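The Floltier Cycle: A Reading Project
Student project report, Grinance College, November 2023
Canan Karabulut and Cristóvão Mendes
Advisor: Nerea Herrero

We started in September with one question: does the order in which you read a fantasy series change who you think the hero is? We picked the Floltier books by Kazimiera Tomaszewski because there are seven of them and because fans have been arguing about the order for years. Also, we love them!
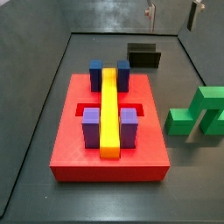
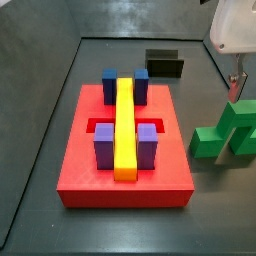 Red base, with a slot across the top.

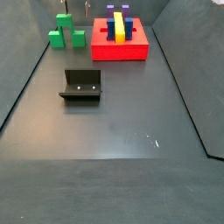 The series came out in an odd sequence. The first book published, The Salt Gate, is set in the middle of the story. The second goes back two generations to the founding of Hesden, the river city where most of the action takes place. Book five is a set of short stories that fit in the gaps, and one of them ("The Ferry Tax") gives away the ending of book three if you read it too early.

Canan read the books in order of publication. Cristóvão read them by the calendar of the story itself, starting with the founding of Hesden. We each kept a reading journal and wrote an entry after every chapter, 288 entries in all. We weren't allowed to talk about the plot until both of us had finished, and that was the hardest part of the whole project.

The biggest difference was Arrieta. In publication order she walks into The Salt Gate as a smuggler with no past, and Canan didn't trust her until book four. Cristóvão had already met her as a child on the barges and was on her side from page one. When she burns the toll records, Canan's journal says "villain, finally" and Cristóvão's says "good for her." Same chapter, same 171 words of dialogue — we read them out loud to each other afterward and couldn't believe it.

We expected the old king to split us the same way, but he didn't. We both found him dull in every book.

Translation was a side topic that grew. Amparo Escobar lent us her Spanish copies of the first two books, and the river songs rhyme there, while in the English they don't. Cristóvão wrote more than 2,000 words on the songs alone. Most of that is in Appendix B, along with the chapter chart.

If we did this again we would add a third reader who starts with the short stories. Canan's sister has already asked for the job, and she is on page 40 of "The Ferry Tax" and the stories after it.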